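Kereama Family Services: Donated Goods Program
Speaker notes, regional partners' briefing, April 15, 2020

Slide 1. Welcome
Thank the partners from Prisano and Trirnedby for joining remotely. State that the session will run without a break and that questions will be taken at the end.

Slide 2. Scope of the program
The program supplies household and personal items to families in short-term housing. In the past year it served 1068 households and distributed 2698 parcels. Emphasize that parcels are assembled by request — families complete a one-page form.

Slide 3. Categories of goods
Pause here. Toys and personal care remain separate categories in the Lotico inventory system and must be entered separately. 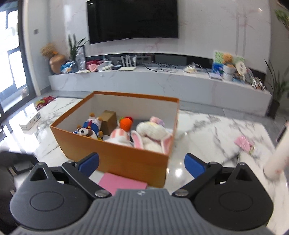
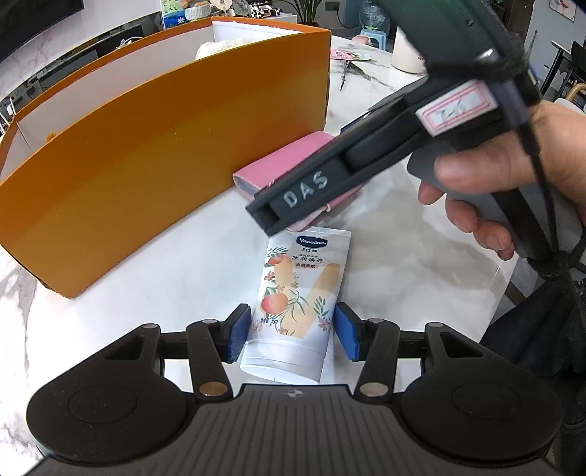
Soft toys in an orange box (first picture); Vaseline hand cream (second picture)

Slide 4. Intake standards
Personal care items are accepted sealed and within date. Clothing must be laundered before delivery. Electrical goods are not accepted at any site.

Slide 5. Targets
The board has approved a target of 3000 parcels for the coming year, with 500 reserved for new partner sites. Partners should submit their storage estimates by the end of May.

Slide 6. Questions
Refer questions on funding to the regional office.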